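Getting your papers in order before you report a theft or break-in

Household Tips
By Noemi Villanueva
Wednesday, March 18, 2026

Print this page | E-mail this page

Most people start looking for receipts after something has been stolen. An hour or 2 at the kitchen table now will save a good deal of trouble later, whether you are talking to the police, a prosecutor's office or your insurer.

Make a list of what you own

Start with one room. Write down anything you would want back or would have to replace: tools, bikes, electronics, musical instruments, jewelry. For each one put down the maker, the model, the serial number and what you paid. Serial numbers on power tools are usually on a plate near the handle or under the battery. On bikes, look under the bottom bracket.

Rafia Rana did her whole garage last July and ended up with 56 lines. She used a school notebook. A spreadsheet works too, but print a copy and keep it somewhere other than the desk with the computer on it.

Mark your tools

An engraving pen is cheap and lasts for years. Mark the body of the tool, not a part that unscrews. Use initials and a short number you will remember. Don't use your Social Security number. On painted metal, wipe the spot with rubbing alcohol first and go slowly - the tip skips if you push. Paint pens are fine for plastic cases, though they wear off where your hand rubs.

Keep a folder for the case

If you do make a report, get a plain folder and write the report number on the front in large figures. Inside, keep:

- the report or the card the officer gave you
- your list of missing items
- repair bills and estimates
- letters from the court or the prosecutor, newest on top
- one sheet for phone calls, with date, name and what was said

Staple small receipts to full sheets so they don't fall out. Thermal receipts fade, so photocopy them the same week.

After a broken door or window

Take your photos before you sweep up, and ask the officer before touching anything. Wear leather gloves for the large pieces of glass and use damp paper towels for the slivers. If you screw plywood over the opening, keep the receipt for the sheet and the screws. Many victim compensation programs have filing deadlines, and what they cover varies from state to state, so call and ask early.
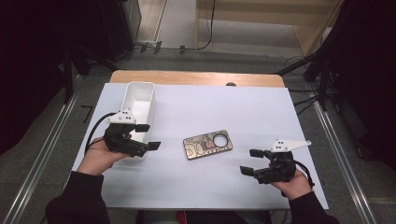 Put the folder back in the same place every time you use it. A kitchen drawer is fine, as long as everyone in the house knows which one.

Print this page | E-mail this page

Related items
Fitting longer screws to a strike plate
What to keep in a small home safe
Storing keys so you can find them
How to label a fuse box
Outdoor lights: where to put the sensor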